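COMP 2140 Professional Practice in Software
Week 6 handout: Getting your first work term
Read before the Thursday tutorial

What this handout covers

How software employers in the co-op program choose students, how to put together an application, what happens in a technical interview, and what you have to hand in for Assignment 3. It doesn't cover visas or tax. The co-op office has a separate sheet on each of those, and both are kept up to date on the course page.

1. The placement cycle

Postings open in September for winter work terms. Most large employers close their postings within three weeks. Small firms post later and often keep a posting open until they find someone, so there are still jobs going in November.

Last cycle the portal took 3,101 applications for 348 positions, across all years and all streams. Don't read that as your own odds. One student may send out forty applications and another may send out six, and a few positions got most of the traffic.

The order of events is the same for nearly every employer:

Posting opens
Posting closes and the employer downloads all applications
Shortlist goes up on the portal
Interviews, in person or by video
Employers and students both submit rankings
Match results
Second round for anyone not matched

Ranking works in both directions. If you rank an employer, you are saying you'll take the job if it is offered. Turning down a match puts you out of the program for the next cycle, so leave a blank beside any job you wouldn't accept.

2. Reading a posting

A posting usually mixes things the employer needs with things somebody on the team would like. Under "requirements" you will often see six or seven languages and tools. Treat the first two or three as real. If you have used one of them in a course or on your own project, and can talk about it for five minutes, apply.

Look for these when you read:

Who you would report to. A named role (team lead, senior developer) is a better sign than "management".
Whether there are other students. Ask at the interview if it isn't stated.
What past students worked on. Gredbridge lists this in every posting. Most employers don't.
The length of the term. Four months and eight months are different jobs. In a four-month term you may spend the first month setting up and reading code.
Where the work is done. "Hybrid" can mean one day in the office or four.

Compare these two lines, both from postings in last year's set:

"The student will assist with various development tasks as required."

"The student will move our nightly test jobs from the old build server to the new one and write up the steps."

The second one tells you what you'd be doing and gives you something to ask about. The first may still be a good job, but you will have to find out for yourself.

3. The resumé

One page. Two pages are fine if you had a career before this degree.

Put your name, email, city and code repository link at the top. Leave off your photo, your age and your street address. After that, the order that works for most second-year students is projects, work experience, education, skills. If you've already had a technical job, move work experience up.

For each project, write what it does, what you did on it, and what you used. Two or three lines will do. For group projects, say which part was yours. Interviewers ask about this early, and "we" all the way through makes their next question harder for you.

Weak: Worked on a booking app with a team using agile methods.

Better: Booking app for a community rink (team of four). I wrote the calendar view and the code that stops two groups booking the same hour. Python, SQLite.

Work outside software counts. A year on a help desk, in a kitchen or at a store till shows that you turn up and can deal with people. Keep it short and put it in.

In the skills section, list only what you'd be willing to be asked about. Split it into "comfortable" and "some use" if you like. Don't use bars, stars or percentages.

Check your repository link while logged out. Every year a few students send a link to something private.

4. The cover letter

Some employers read these and some don't. Write it as if yours will be read. Three short paragraphs are enough: the job you're applying for and why it caught your eye, the one or two things you've done that are closest to it, and when you're available.

You can reuse most of the second paragraph. The first has to be new each time. Make sure the company name is right in every place it appears, including the file name.

5. Interviews

Most first-round interviews run between thirty minutes and an hour. You can expect some talk about your resumé, a technical part and time for your own questions.

The technical part takes one of three forms.

Live coding. You share a screen and solve a small problem while someone watches. Say what you're doing as you go. Restate the problem first, try a small input by hand, then write code. A slow solution that works is worth more than a fast one you can't finish. When you're stuck, say where.

Take-home task. Andreadis and several others send a small repository and ask for a change to it. Read the instructions twice, keep to the time they suggest, and include a short note on what you'd do with more time. If you used outside code or a code assistant, say so in the note. Check first whether the employer allows it.

Talking through code. You're shown a function and asked what it does and what might go wrong. Think about empty input, very large input, missing files, and two users doing the same thing at once.

Questions worth asking near the end:

How does a change get from a student's laptop to your users?
Who would review my code, and how soon after I send it?
What did the last student find hard?
What would I be doing in the first two weeks?

Write down the answers right after the call. You will be ranking employers a week or two later, and by then the interviews blur together.

6. Kinds of employer

Product companies sell their own software. You'll usually join one team and stay on one code base for the whole term.

Consulting firms build for clients. Vometti is the largest in our region. The work is varied, and you may change projects partway through with little notice. You'll learn to estimate time, and you'll fill out a timesheet.

Public bodies and utilities run older systems that a lot of people depend on. The pace is slower and the documentation is often better. Security checks can take weeks, so send in your forms early.

Device and instrument companies write software that controls hardware. Expect C or C++, a lot of testing, and a written record of every change. An electronics course helps but most don't insist on one.

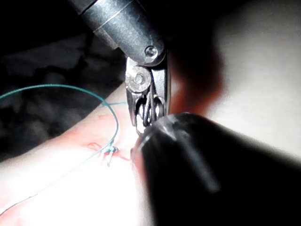

Figure 6.1. Surgical instrument tip and wrist joint against a soft tissue pad.

Research groups on campus hire a few students each term, Grernach Lab among them. Pay is lower. You'll work closely with graduate students and may have to define a good part of the job yourself.

7. Pay and agreements

Get the offer in writing before you book travel or sign a lease. It should state the hourly rate or salary, start and end dates, hours per week, and who you report to. Students who relocate can apply for a travel grant of up to $900 through the co-op office. Keep your receipts. The form needs originals or clear scans.

Read the section on intellectual property. It's normal for an employer to own what you write at work. It's less common for one to claim what you write at home on your own machine. If your offer says that, bring it to the co-op office before you sign.

Unpaid work terms aren't accepted for credit in this program.

8. Assignment 3

Due by 5 p.m. on the Friday of Week 8. Submit one PDF through the course page with the following, in this order:

(a) One posting from the practice set, with the real requirements marked.
(b) Your resumé, adjusted for that posting.
(c) A cover letter, one page at most.
(d) Four questions you'd ask at the interview, with a sentence on what you hope to learn from each.

Marks: (a) 4, (b) 8, (c) 5, (d) 3. Spelling counts in (b) and (c). You may use a resumé you've already sent to an employer, provided you change it to suit the posting you choose.

For the tutorial, bring a printed copy of your current resumé with your name covered. You'll swap with two other students and mark each other's using the sheet on the back of this handout.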